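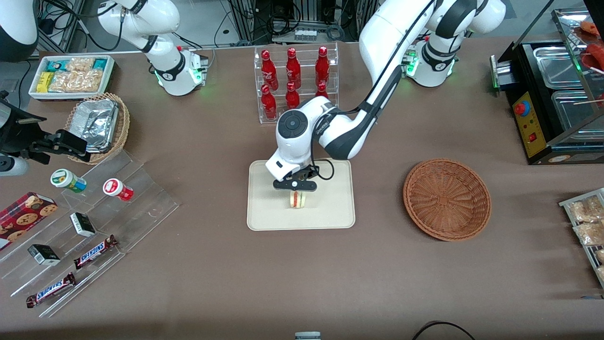

Figure 2.1 Sandwich and tray, with the snack end of the table behind.

Chapter 2
The Table as a Shop

Put food on a table and people will help themselves. Put it on a table well and they will help themselves to the things you wanted them to take, and leave the rest for the staff. The gap between those two outcomes is the subject of this chapter, and of most of the arguments you will ever have with a catering manager.

In Chapter 1 we looked at what to buy. Now we have to put it somewhere. The layout in Figure 2.1 uses the ordinary kit of the trade: a cloth, a couple of trays, a wicker basket and a clear stand with steps. The packets share a white tray, the foil containers are stacked in the basket, and the small stuff goes on the stand, where a Snickers gets a shelf to itself and begins to look like a decision. A chocolate bar lying flat on a cloth looks like something that fell out of a coat.

Sandwiches are harder. They have no wrapper to hide behind, and a filling with any colour in it will show every careless move. Celeste Bastos, who ran the canteen at Orulberg for 14 years, taught her trainees to lay out the sandwiches last and to touch each one once. Her trainees thought this was fussy until they had done a January conference, with 77 delegates and a lift that stopped between floors.

By the end of this chapter you should be able to:

plan a table from the back row forwards
choose between a tray, a basket and a stepped stand
place unwrapped food without leaving a mark on it
restock during service – quietly, and from the side

Key words: facing, back row, step height, dwell, gap

Before you read on
Think of the last buffet you visited. What did you pick up first, and where was it? Write down your answer and keep it for the exercise in Section 2.4, where it will be used against you.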